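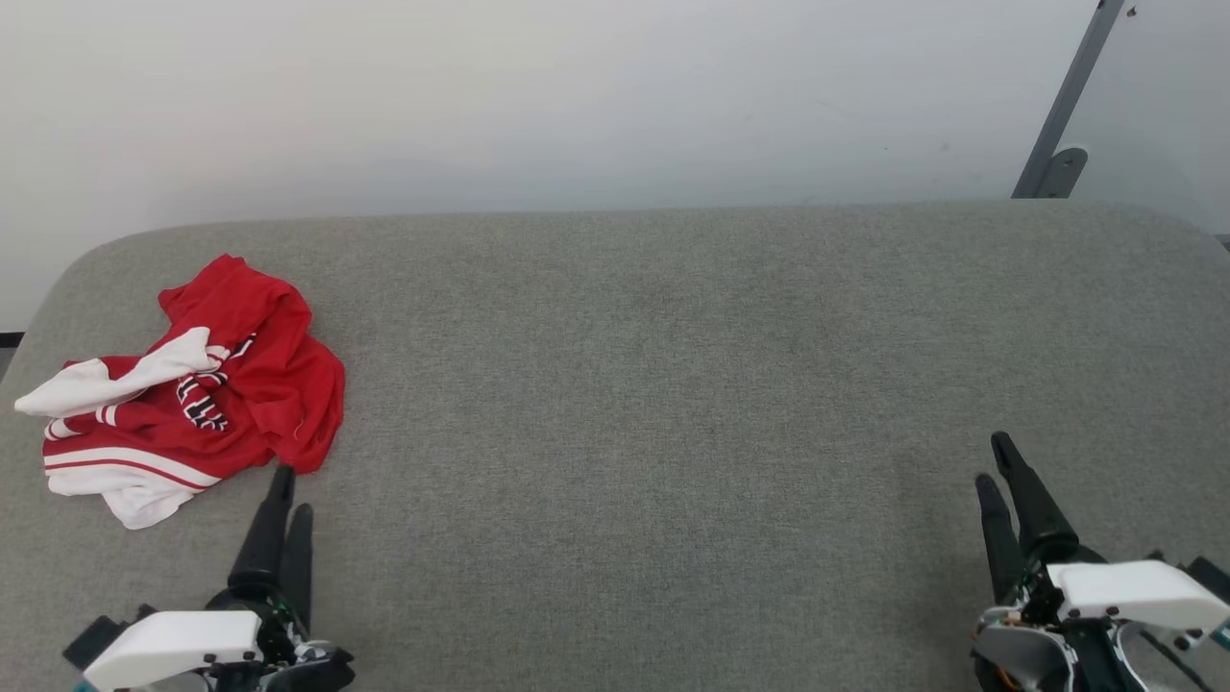
Every budget round I go through the same little dance. Somebody upstairs asks what we need for the robot lab, I say fingers, cables and a decent bench, and they look at me as if I've asked for a stapler. Then they ask whether we shouldn't be getting a third arm.

I don't want a third arm! I want the two we've got to be working on a Tuesday afternoon, and I'd like to spend our money that way for once.

We do clothes at Rinlow, mostly. Shirts, towels, the odd football jersey, picked up off something soft and laid out flat or folded. If you've only ever watched the polished videos you'd think the hard bit was the folding. For us it's getting hold of the thing in the first place. A jersey in a heap has no corners you can trust, and a padded seat gives a bit when a fingertip pushes into it, so you end up pinching upholstery along with the shirt (or just upholstery, which is a sad sight). Fingertips wear. Cables get tugged. Screws work themselves out over a week of going up and down, up and down.

None of that shows up in a quote. The quote from Lovus had one big friendly number for the arms and a line for delivery, and we signed it feeling very grown up. Over the next 7 months we lost 60 working hours to waiting on small parts. I know because I started writing it down on the whiteboard, partly out of spite. The parts themselves were cheap as chips. We simply hadn't set aside any money for them, so each one had to go through purchasing as if it were a new car.

My view, and I've bored plenty of people with it, is that you should split the money before you fall in love with anything. Put 80 per cent towards the machine if you must, and lock the rest away for spares, mounts, furniture and the clothes themselves. Yes, the clothes. We got ours from the op shop and I still had to argue for the receipt. Buy four sets of fingers on day one. Buy the same boring grey covering twice so that when one gets ruined your results don't suddenly change colour.

I'll give the other side its due. The bloke from Meléndez who came to pitch to us said that if you underbuy on the arm you'll be replacing it anyway, and a drawer full of spares for the wrong machine is just a drawer. Fair enough, he has a point, and we did that once with a Nurura wrist I'd rather not discuss. But I've seen far more good arms sitting idle for want of a cable than I've seen worn out from use.

The next round closes in September and my form is already half filled in. Under "major equipment" I've written a bench seat.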